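Cutel Support Portal
Ticket: Clostau scanner, false gaps in bay 16
Site: Prallurley store
Status: Closed
Priority: Normal
Opened by: Yuzuki Nomura, store systems

Original report

Our Clostau aisle scanner is flagging gaps in bay 16 that are not there. Bay 16 is laundry. The gap report after the early run lists Ujala, Vanish and the green conditioner on the middle shelf as out of stock. I walked over and they were all on the shelf. The staff pull stock from the back for these and then have nowhere to put it.

It is only this bay. The bays on either side come back clean, and so does the rest of the aisle. The robot drives normally, docks normally and charges. No errors on the status screen. Lamrani server shows green and the upload finishes on time.

Things I did before opening this:
Restarted the robot from the rear panel.
Wiped all the mast lenses with the dry cloth from the kit.
Ran the aisle again in manual mode. Same result.

Software on the robot is release 2. It started in May, and I can't tie it to any one day. The morning team had been closing the alerts by hand without telling me.

Reply from Cutel support

Thanks for the report. Please send the scan log for the aisle and tell us the following:

Is the floor marker at the start of the aisle clean and flat?
Has anything in bay 16 been moved, including the beams?
Does the bay map in Lamrani match what is on the shelf?
What height is the lower mast camera set to? Measure from the floor to the center of the lens.

Please don't recalibrate the mast yet. If you do, we lose the values that go with the fault.

Reply from Yuzuki Nomura

Log attached. Answers in the same order.

The marker is clean. One corner was starting to lift and I pressed it back down. I ran the aisle again afterward and got the same gaps, so I don't think it was that.

I asked about the beams. The bay was rebuilt when the bigger refill pouches came in. The team moved the lower beam to make room for the bottom shelf and nobody entered it in Lamrani. So yes, something was moved.

The bay map has the right products in the right order. I checked the middle shelf by touching the front item of each row and reading it off against the map on the tablet. From the left it goes purple Safe Wash pouch, pink conditioner, light blue conditioner, Revive, Ujala, Vanish, then the green conditioner out to the upright. No swaps.

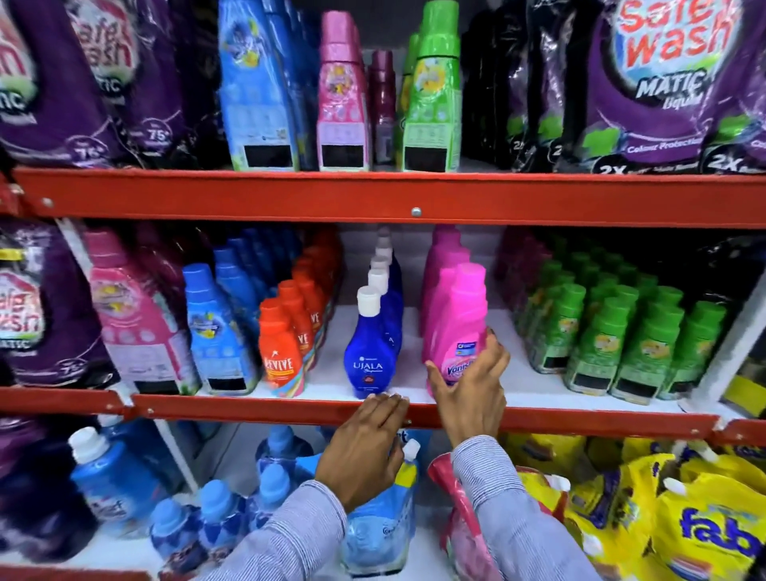

Bay 16, middle shelf. Front row check against the bay map, at Vanish.

Lower mast camera measures 700 mm to the center of the lens. The sticker on the mast says 700 as well, so I take it that one is correct.

One more thing I noticed while I was there. The lower red beam is made of two sections and they don't sit level with each other. There is a slight step at the left end where they meet. I don't know if the robot cares about that.

Reply from Cutel support

It does care, at least a little. The scanner finds each shelf by looking for the front edge of the beam. It draws a straight line along that edge and treats everything between one line and the next as one shelf. If the line comes out tilted, the strip it cuts from the picture tilts too. At the far end of the bay it can end up looking at the wrong part of the product, or at the backing panel above it.

Your log fits that. The line for the lower beam in bay 16 starts on the short section at the left and runs off at an angle. By the time it gets to the center of the bay it is well away from the real edge. The products at the left of the shelf are read correctly. The ones from the center to the right are not, and those are the ones you have been getting alerts for.

The stored beam height in Lamrani is also still the old one. Normally the robot would correct for that itself. With the step in the beam it latches on to the nearest edge it can find to the old height, and that is the short section.

Please do this, in this order:

Take the robot out of the schedule for the aisle.
Level the two beam sections, or have it done. Check that both are fully seated in the upright.
Measure the new height of the lower beam and enter it under Bay Setup in Lamrani.
Clear the saved beam lines for bay 16 only. Don't use Clear Aisle.
Run the aisle in manual mode and send us the log.

Reply from Yuzuki Nomura

Out of the schedule as of 9:40. Beam has to wait until the shop fitter is in, since we would need to take stock off to get at the clips and I'm not allowed to move beams under load.

In the meantime, can I enter the new height and clear the lines without leveling? It would be good to have the gap report back for the rest of the aisle.

Reply from Cutel support

You can enter the height now. Leave the lines alone until the beam is level or it will learn the step again. To get the rest of the aisle back, put the robot in the schedule again and set bay 16 to Skip. The robot will still drive past but won't report on it.

Reply from Yuzuki Nomura

Height entered, bay 16 set to Skip, robot back in the schedule. Ran the aisle once to check and the other bays report as usual.

Skip is hard to find, by the way. It's on the second tab under Bay Setup, and the manual has it under Aisle Setup.

Reply from Cutel support

Noted, passed to the people who look after the manual.

Reply from Yuzuki Nomura

Beam is done. The fitter took the stock off the lower end of the shelf, reseated the left section and put in a new locking pin. The old pin was bent. Both sections are level now, I put a spirit level across the joint. Stock is back on in the same order as before.

Then I did the following:
Measured the beam again. It had changed by a few millimeters, so I corrected the value in Lamrani.
Cleared the saved beam lines for bay 16.
Took the bay off Skip.
Ran the aisle in manual mode.

First run gave one gap on the middle shelf, for Ujala. The row was full. Second run was clean. Third run was clean. Logs for all three attached.

Reply from Cutel support

The first run after clearing is used for learning and can give odd results. The lines in the second and third runs are straight and sit on the beam. We're not worried about the first one.

The only thing we would still look at is the lower camera. In your logs the middle shelf is a bit darker than it should be. It isn't enough to cause gaps by itself, but dark bottles next to a white backing panel are harder to separate when the picture is dark. Can you check that the light bar below the camera is coming on along its full length? Start a manual run, stop the robot in front of the bay and look at the bar from the side.

Reply from Yuzuki Nomura

Checked. The end segment of the bar is out. The plug at the bottom of the bar was half out of its socket. I powered the robot down at the rear switch, pushed the plug home until the clip caught and powered it back up. All segments come on now. I tugged the cable to be sure and it stays put.

Might be worth adding to the monthly check. We clean the bar, but we don't look at whether all of it is lit.

Reply from Cutel support

Agreed. Please leave the robot on its normal schedule for 48 hours and let us know how bay 16 comes back. No need to send logs unless you get a false gap.

Reply from Yuzuki Nomura

48 hours done. No false gaps in bay 16. One real gap, Revive on the middle shelf, which I went and looked at myself. The row was empty and it had been reported on the first run after it sold out.

I've asked the floor team to tell me before any beam is moved, and there's now a line for it on the bay change form. OK to close from our side.

Closing note, Cutel support

Cause: lower beam in bay 16 moved without update to Lamrani, left beam section not seated, beam line learned at an angle. Also found: lower light bar plug loose, end segment out.
Fix: beam section reseated with new locking pin, height corrected, saved lines cleared for the bay, light bar plug reseated.
Parts used: one locking pin, supplied by the site.
Camera height left unchanged at 700 mm.
Manual correction for the Skip setting logged separately.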